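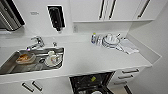
Odurura Tennis Club has confirmed changes to its winter doubles league, which resumes in November. The section will expand to 20 pairs, and promotion will be settled by a playoff between the second-placed teams in each division.

Sivaprasad Hegde and Anil Unnithan, who won the Salian Cup last season, will move up to Division 1. Zellisano, beaten finalists on the same afternoon, stay where they are after losing the deciding rubber in a third-set tiebreak. 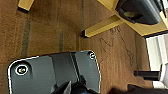
Gopinath Bangera said the playoff was overdue and that his own pair had twice missed promotion on games difference – once by a margin of two.

Matches will be the best of three sets, with a match tiebreak replacing the third set in Division 2 only. Team sheets must reach the league secretary four days before each round.

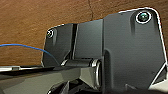
May a reserve play in both divisions? Reserves are tied to the division in which they make their first appearance of the season.

Entries close at the end of the month.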